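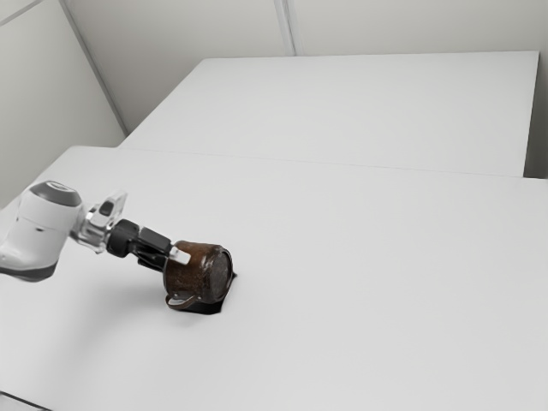
Violeta Gallardo wrote in to ask if a sim run even needs a handling rule, because there's nothing to break. Yes! I set mine before the first run, every time.

1. Write down how far the arm may tip a mug while it's held (mine goes in the notes file at Cimora, top line).
2. Keep the tabletop clear of anything the task doesn't call for.
3. Look from more than one view before you call a grasp good. One view hides a finger way too easily.
4. Log every run, the ugly ones too. I do 100 per rule change and I don't peek early. 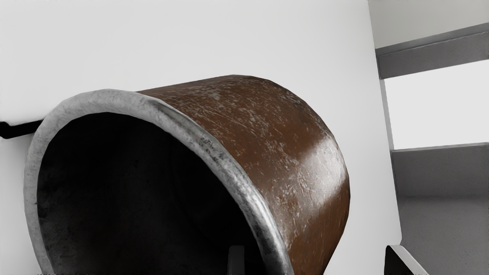 Close view: scuffed brown wall, silver-gray rim.

Then change one rule, just one, and go again.

Last updated: Thursday, May 20, 2021

Contact | Copyright Jusar | Back to top

Related:
Naming your sim runs
Speed limits near the table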